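Flaltell Introduces the Landry Work Table for Packing Rooms and Home Workshops

CLONDELO, May — Flaltell, a maker of work furniture for small packing rooms, repair benches and home workshops, today announced the Landry, a fixed-height table with a matte white work surface. The table replaces the company's earlier Skallex line, which will be sold until existing stock is gone. Orders for the Landry open this month through the Flaltell website and through dealers that already carry the Skallex.

The Landry was developed over 17 months at the company's workshop in Clondelo. Its main change from the Skallex is the top. The older table used a semi-gloss finish that reflected overhead lighting and made small parts, labels and thread hard to pick out during long shifts. The new finish is matte across the full working area, including the edges. It is cleaned with a damp cloth and mild soap. Solvent-based cleaners and abrasive pads should not be used.

"Glare was the most common complaint we had about the Skallex," said Isabelle Girard, product manager at Flaltell. "Customers were covering the top with paper or felt. The paper tore and the felt held dust. We wanted a surface that people could leave bare."

Prototype tops were placed with customers for 10 weeks before the finish was approved. Test sites included a mail-order yarn shop, two clock repair benches and a packing room for printed goods. Testers recorded staining, scratching and the ease of finding small items under the lighting already installed at each site. The first version of the finish marked too easily when cartons were dragged over it and was rejected. The approved version has a harder top coat with the same low sheen.
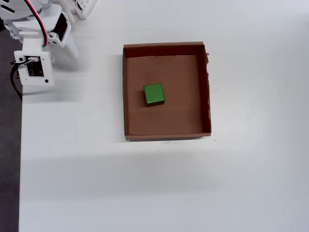

Color was chosen along with the finish. Flaltell compared a warm white, a light gray and a white with a slight cool tint, and selected the last for production. On a top of this kind, a black cable or a red wire stands out at once, while white parts lying or moving over it are read mainly by the soft gray shading on their faces. A dark gray floor gives the long side of a white table a clear boundary, and the company recommends a mid-tone or dark floor covering where the table is used for sorting. Buyers who work mostly with white or pale goods may prefer the light gray top, which will be offered later as a special order.

The frame is powder-coated steel and ships flat. Assembly requires one hex key, supplied, and a second person to turn the table upright. Each leg has a leveling foot that is adjusted by hand from above the floor. The frame accepts the same lower shelf, roll holder and side rail as the Skallex, so existing customers can move their accessories over without new brackets. Clamp-on lamps and vises may be fitted along any edge. A protective pad should be placed under the upper jaw of any metal clamp.

"The accessories had to carry over," said Ginette Penner, who led the frame design. "Many packing rooms have three or four of our tables in a row, bought in different years. A new table has to line up with the old ones — the same height, the same rail position, the same gap at the wall."

For rooms where tables are placed end to end, Flaltell supplies a joining plate that fastens below the top and holds adjacent surfaces flush. The plate fits between two Landry tables or between a Landry and a Skallex. The difference in sheen between the two tops will be visible at the joint.

Pricing and Availability

The Landry is priced at $397, including the frame, top, leveling feet and hex key. The lower shelf, roll holder, side rail and joining plate are sold separately. The first production run is 2,000 tables. Replacement tops can be ordered without a frame and will also fit Skallex frames already in use. Assembly sheets and cleaning instructions are packed with each table and can be requested from dealers before purchase.

About Flaltell

Flaltell designs and builds tables, shelving and storage for packing, sorting and light repair work. Its workshop and showroom are located in Clondelo. Dealer inquiries and requests for finish samples may be sent through the contact page of the company website.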